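Page last looked over 2021-04-29

# Pliltero Table Oil, 482 ml tin

Made by Grater. Item 145. Clear, matte, for bare or previously oiled wood indoors.

We've been selling the Pliltero oil for a good long while now, and it is still the tin we go home with ourselves when the kitchen table starts looking tired. It is a thin, slow, easy-going sort of oil, made for tables that get used for everything -- breakfast, homework, wrapping presents, mending the toaster -- and it forgives a fair amount of clumsiness in the person holding the cloth. If you have never oiled a table before and feel a bit nervous about it, this is a very nice one to start with.

It soaks into the wood and dries there, so the top still feels like wood under your hand when you've finished. There is no thick skin on the surface, and when a patch gets worn or scratched you can put it right on its own without stripping the whole table back (anyone who has sanded varnish off a dining table will know what a relief that is!).

## What it does to the colour

Every clear oil changes the colour of wood a little, whatever the label says. Pliltero brings out a touch of warmth and makes the darker streaks in the grain stand out more than they do on dry timber. On pale wood the change is small. On darker wood it can be quite a surprise, and a lovely one as a rule, but please do try it on the underside first and give it a full day before you make up your mind.

If you want to know beforehand, wipe a damp cloth over a clean corner. The colour you see while the wood is wet is fairly near to what the oil will give you.
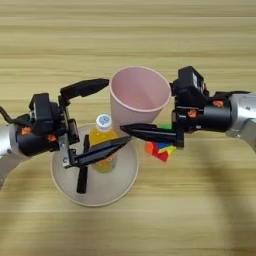

One reply to our April newsletter asked whether the second coat is really needed, as the first had gone on beautifully and the table was wanted for a birthday tea. It went on to say that the tin was still more than half full, and that it seemed a shame to put it away if the wood could do with more.

Well, yes, we would do the second coat, though it needn't be the same week. One coat will see you through a tea party quite happily if you wipe up spills as they happen. The second is what gets you through red wine and beetroot. Leave the first to dry properly, have your cake, and come back to it when the house is quiet.

## Putting it on

Start with a clean, dry top. If the wood feels rough, sand it lightly along the grain with a fine paper and brush off the dust, then go over it once more with a barely damp cloth. Let it dry. Tables that have had spray polish on them for years will want a proper clean first, and you may need to do that twice.

1. Stir the tin. A clean stick is better than shaking.
2. Pour a little on to a lint-free cotton cloth and rub it in along the grain. Old pillowcases are perfect.
3. Leave it for 10 minutes.
4. Wipe off everything that hasn't soaked in, with a fresh dry cloth. Be fussy about this step, as oil left sitting on top goes sticky.
5. Let it dry overnight with a window open, then put on the second coat in just the same way.

Do the edges as well, and the ends of the boards, which drink up far more than you'd think. We like to do the underside too on a new table. It's a dull job and you will get oil on your sleeves, but wood that has been treated on both faces tends to behave better when the heating comes on.

You can use the table gently the day after the last coat. Hot dishes, wet glasses and wipe-down cloths are best kept away from it for a week.

**Please be careful with the cloths.** Rags soaked in drying oil can heat up by themselves and catch fire when they are screwed up in a bin. Lay them out flat outdoors until they are stiff, or put them under water in a lidded metal tin before throwing them away. We put a card about this in every parcel and we'd be very glad if you'd keep it with the oil.

## Looking after it from day to day

A soft cloth, warm water and a small drop of washing-up liquid is all you want. Wring the cloth out well and dry the table afterwards. Keep away from scouring pads, bleach and those kitchen sprays that promise to shift grease in seconds -- they shift the oil as well.
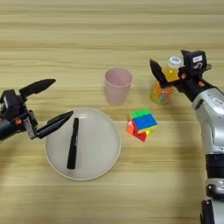
Sooner or later the top will begin to look thirsty, and that usually shows first in the place where everybody sits. A drop of water flicked on to the wood will tell you how things stand. If it stays up in a bead, you can leave well alone. If it sinks in and leaves a dark spot, it's time to get the tin out again. One thin coat is plenty for a top-up, and you can treat just the worn part and feather it out at the edges with the cloth.

Rings from glasses often fade by themselves over a few days, so do be patient before you reach for the sandpaper. The stubborn ones will mostly come out with fine paper and a dab of oil, worked in the direction of the grain. Black marks from iron or steel are another matter and need a wood bleach, which we don't stock.

## Which cloth, which brush

The oil goes on perfectly well with whatever cotton you have in the house. For carved legs and spindles, though, we do like the small Solberg brush, which is soft enough to get into corners without leaving puddles. It washes out in white spirit if you catch it the same evening.

For sanding between coats the Braltier fine pads are handy. They bend round a rounded edge much more kindly than paper folded over a block, and one pad will generally last for a whole table. Both are sold separately.

## Good to know before you order

- **Contents:** 482 ml
- **Finish:** clear, matte
- **Suitable for:** tables, shelves, sideboards and other indoor furniture in bare or oiled wood
- **Not suitable for:** varnished, lacquered or painted surfaces, floors, or anything that lives outside
- **Cleaning up:** white spirit for brushes, soap and warm water for hands
- **Storage:** lid pressed down firmly, upright, away from frost and out of reach of children

An opened tin may grow a skin on top after a winter in the cupboard. Lift it off in one piece with a stick, strain what's left through an old pair of tights, and carry on.

Unopened tins can come back to us within 30 days. We can't take opened ones, I'm afraid, so if you're in two minds, send us a note saying what sort of wood you have and what's been on it before, and we'll tell you if we think another oil would suit it better.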